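Residence Diary, Ovitero House
2024-12-27

Morning

The office reopened at 10 after the holiday closure. Mail was sorted and the heating inspected on both floors. The boiler pressure had fallen overnight and was restored before lunch. Ilir Kolev reported that the Matei wing remains cold – the radiator valves there will be replaced in March.

The dining tables were set with white tops and cream trays for the midday meal.
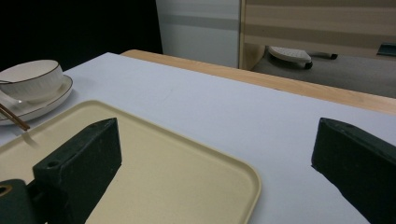

Afternoon

The Jevgate delivery arrived late and one carton short. Of 198 letters to former residents, 118 have been addressed. The remainder will be completed on Monday.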